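Sturnport Neighborhood News
22/01/2026

Where the Bus Will Stop While They Dig Up Florkum Street

Well, neighbors, we finally have a plan on paper, and I know a good many of you have been waiting for it since the first orange cones appeared. The city is going to close the lower half of Florkum Street to through traffic for 21 days while the old water main is replaced, and the crosstown bus will be sent up Ogura Avenue and back down by the library for as long as the work lasts.

I went to the open evening at the library (the coffee was very good, thank you to whoever made it) and came home with a folded map and more notes than I can fit in here, so let me give you the parts I think most of you will want.

The stop outside the pharmacy will be closed the whole time. A temporary stop goes in on Ogura Avenue, on the side nearest the park, and there will be a bench, which a few of us asked for rather firmly! Buses will keep to their usual times on paper, but the drivers I've talked to expect the detour to add a few minutes in the late afternoon, so if you have a train to catch, please take the earlier one.

Walking is fine. The sidewalk on the east side stays open from end to end, and the crossing by the bakery will have a signal with a longer green. Bicycles are supposed to follow the buses, though I'd go by way of the river path myself and enjoy the view.

Parking is the sore spot, as it always is. The city has rented 40 extra spaces in the lot behind the old Kurkoder building, free for 90 minutes, and residents with a permit can stay overnight. You do have to put the permit where it can be read through the windshield. Last time we had roadwork I left mine in the glove box and paid for it, so consider this a friendly nudge.

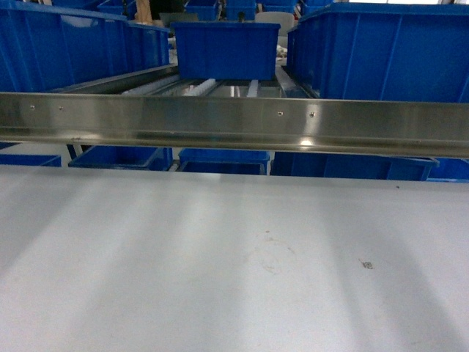
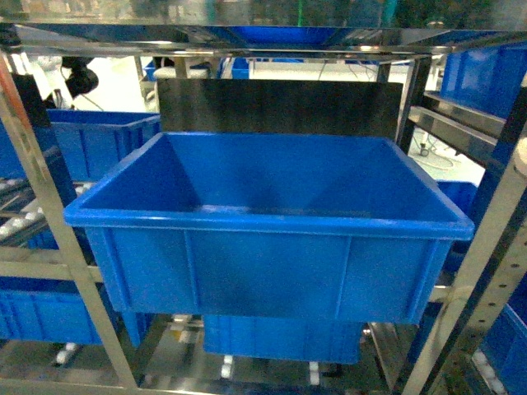
Deliveries to the shops will come in before the morning rush, and trash pickup on the closed blocks moves to the back alley. If you can't manage the alley with your cart, call the public works desk and they'll put you down for help at the door. I called on behalf of a neighbor and it took one short conversation.

There was also a lot of talk about whether the street should go back to 2 lanes each way afterward or keep a lane for buses. That hasn't been settled, and there's a comment sheet at the library desk through the end of January. Do fill one in, even if all you want to say is that you like things the way they are. Sheets can go in the slot by the front door after hours.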